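Farahani Hampers: Frequently Asked Questions

Last updated 11/3/20

What's in the Ollullow hamper?
Shortbread, a jar of sour cherry jam, spiced almonds, two kinds of nougat, and a block of dark chocolate large enough to cause arguments. The full list is on the product page. If we run out of something we swap in an item of equal or better value, and we decide what counts as better. We're fairly reasonable about it.

Can I leave out the nougat?
Yes. Write "no nougat" in the order notes and we'll put in extra almonds. You'd be surprised how strongly people feel about nougat. Our founder, Fatemeh Zamani, makes it herself and would prefer not to be told.

How much is delivery?
Free on orders over $499. Below that it's a flat $18 to anywhere on the mainland. Tasmania is the same price, because it's a perfectly good part of the country and we're tired of seeing it treated like the moon.

How long will it take?
Metro addresses usually take three business days from dispatch. Regional addresses can take up to 13. The tracking page will say "with courier" for most of that time, and we don't know anything more than it does.

Do you have something smaller?
The Wusar is our small gift: one box of biscuits, one tin of tea, no ribbon. It suits teachers, neighbours, and colleagues whose surname you've never quite caught.

Can I get a gift bag instead of a box?
You can, for pickup orders only. Bags don't enjoy the post. Choose "bag" at checkout and tell us if you have a favourite colour. We'll do our best, within the limits of whatever colours are on the shelf.
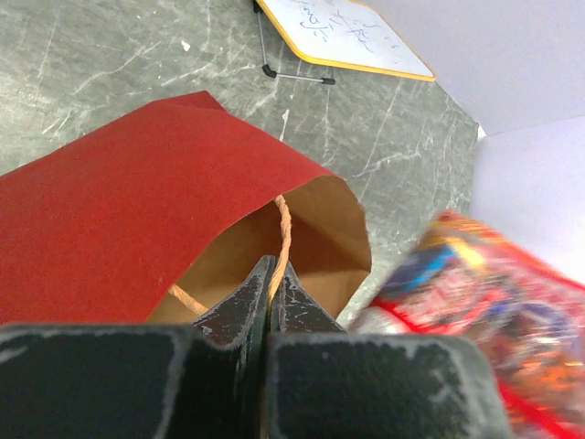
Red paper gift bag with twisted rope handle.

Can I include a message?
Up to 18 words, handwritten on a plain card. We don't correct spelling unless you ask, so please check the name of the person you love.

Will the price be in the parcel?
No. The receipt goes to your email and stays between us.

Will the chocolate melt?
In summer we pack it with a Stolumex cool sleeve, which copes with an ordinary hot day. It doesn't cope with an afternoon on a west-facing porch, so send it to a work address if you can.

Is anything gluten free?
The nougat, the jam and the almonds have no gluten in the recipe, but everything is packed in the same kitchen as the shortbread. If you're coeliac, we'd sooner lose the sale.

What if it arrives broken?
Email us a photo within three days and we'll replace the damaged item. You can keep the crumbs.

When are you closed?
The first two weeks of July. Orders placed then go out when we're back, in the order they came in.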